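How to enter a school team in a cheer competition

These steps are for staff or parents taking a school cheer squad to its first competition. They are based on how we enter the Grellbridge Open each January, but most events work in much the same way.

Step 1. Choose a division

Divisions are set by age and skill level. Read the event rules before you pick one. If your team is between two levels, enter the lower one. You can move up next season, but most events will not let you move down once the schedule is out.
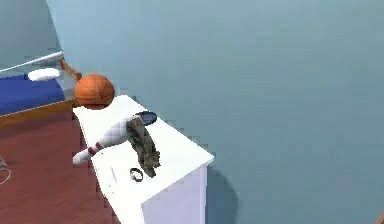 Step 2. Check your numbers

Grellbridge allows up to 20 athletes on the mat, plus 2 alternates. Alternates must be named on the entry form – you can't add one on the day. Get a signed medical form for every child, including alternates.

Step 3. Register and pay

Create a team account on Usus, the online entry system. Enter the school name exactly as you want it announced. The deposit is $50 and is not refunded if you withdraw. Write down your team number. Ours was 793, and we were asked for it at every desk.

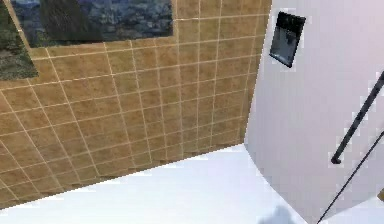 Step 4. Prepare the music

Save the routine music as a single file and upload it through your team account. Bring a second copy on a phone with airplane mode turned on. Play the whole track once before you leave home.

Step 5. Book travel

Buses going to the Dasbridge arena have to unload at the north entrance. Plan to arrive about two hours before your warm-up time. Hair and shoes take longer than you expect with younger kids. 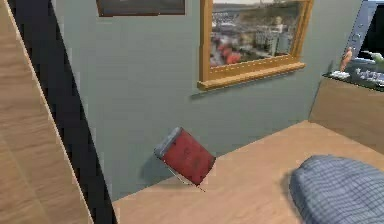 Step 6. Warm up and perform

One coach goes with the team to the warm-up mats. The other adult takes bags to the seats and hands the music copy to the sound desk. Athletes remove all jewelry before they line up.

Step 7. Collect your score sheets

Score sheets are given out after awards. Read them yourself first, then go over them with the team at the next practice.

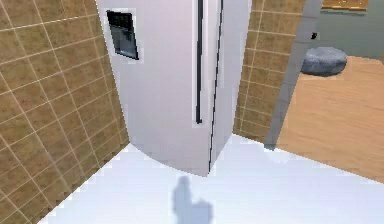

Page last changed: August 25, 2020

If your event uses paper entry forms, skip the account in Step 3 and mail the form with the deposit. Keep a copy of both.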